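Lirketti Brings Back the Red Plate, Whether Your Table Is Ready or Not

Zodetmont, September -- Tableware seller Lirketti will put its scalloped red plates back on sale this month, 12 years after deciding people wanted gray.
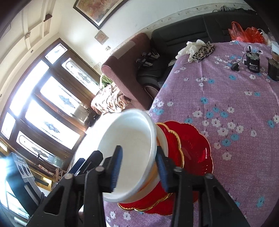
Lirketti sells the plates in sets of 4, with 400 sets in the first run. Founder Lies Jansen suggests a plain white bowl on top and leaves the tablecloth to the customer. Purple with little five-petal flowers is fine by her. "My mother would have called it loud," Jansen said. "She owned 2 of them."

Stacked, the plates fit a normal cupboard. Set out, they take over the table.
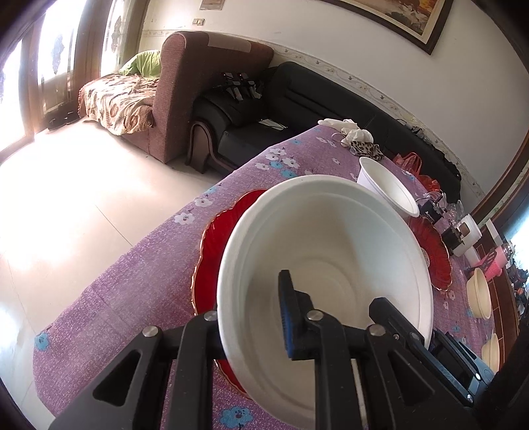

Where to Find Them

De Haan in Zodetmont will carry the full set. Shops can order through Rianne Vermeulen at Lirketti -- mornings are best.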